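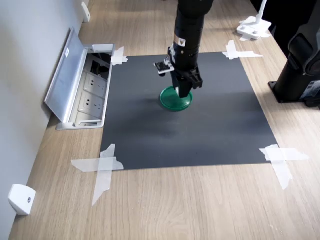
Courses > Food Preservation > Handouts > Handout 5

Handout 5: Why Jars Seal

Last time we covered salt and sugar. Now we get to my favorite part of the whole course, the lid! A jar of plums can sit in a cellar all winter, and the thing keeping it safe is air pressing down from outside.

Start with headspace, the gap between the food and the rim. When you heat the jar, the air in that gap expands and some of it pushes out past the lid. Steam takes its place. Then the jar cools, the steam turns back to water, and the pressure inside drops. The air in the room is still pushing as hard as ever, so the lid gets pulled down tight - that little pop you hear on the counter is the center of the lid snapping in.

Water boils at 100 degrees Celsius at sea level and a bit lower up in the hills. That matters a lot for timing, so check the altitude before you trust any recipe.

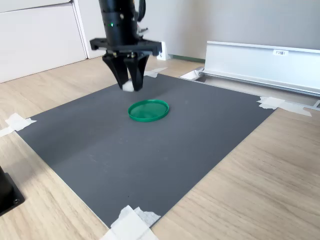
Boiling is fine for high-acid foods such as most fruit, jams, and properly made pickles. Beans, corn, and meat are a different story. The spores that cause botulism can live through boiling water, and a jar with no air and little acid suits them very well. Those foods need a pressure canner and a tested recipe. A good seal only tells you the lid is tight (please underline this in your notes!).

Terms to know: headspace, vacuum seal, venting, high-acid, low-acid.

For April: read the Tremlow chapter on acidity and answer problem 2. Bring one old family recipe if you have one - Rostislav Procházka has promised us his grandmother's pickled peppers, and we'll work out together whether there's enough vinegar in them.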